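Search this site Type and press enter

Speaker notes: "Should we buy the Plerneck?"
Ama Bonsu, November
Sandarbridge small workshops evening

Start when the tea urn stops. Don't apologise for the slides.

Opening: I was asked to review a gripper kit and came back with opinions about postage. The Plerneck is sold as a pick-and-place kit for small packing rooms. You get the fingers, a wrist camera, the software and a manual that Negash wrote, I suspect, on a train. It bolts on to most small arms. Ours was the Rurkitz, already on its second career.

Price slide. The kit is 500 pounds, plus 70 for the spare fingers, which the brochure calls optional. Pause here. Someone will laugh. They will have bought a printer before.

What we asked of it: pick up giftware boxes by the sides, turn them, put them down square. No crushing, no dropping. We do a lot of museum-shop stock, so the boxes are shiny, printed all over and fussy about fingerprints.

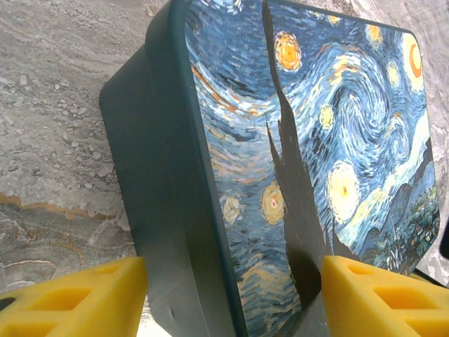 Wrist camera view: yellow fingers on either side of the Starry Night box.

Point out where the fingers meet the box – low down, one on the plain green wall, one on the printed face. Leave it up while people find the moon. They always want to find the moon.

Then the numbers. We ran 267 picks over the trial and 13 went wrong. Most of those were boxes set down crooked, two were drops, and one was me leaning on the stop button. Negash would like that one taken out of the total. I have left it in.

Good points: the fingers swap without tools. The camera view is handy for training new staff, who can see the grip from the gripper's side. Set-up took a morning, including the argument.

Less good: the software asks you to name every box before it will touch it. Busy prints need more patience than plain card. The help line is open until four in the afternoon, and our trouble began at ten past.

Verdict: buy it if you pack the same few boxes all day. If every order is different, hire one for a month first and keep your hands in practice.

Questions. If asked about the warranty – read out page two, slowly.

Contact | © Sandarbridge Workshops | Back to top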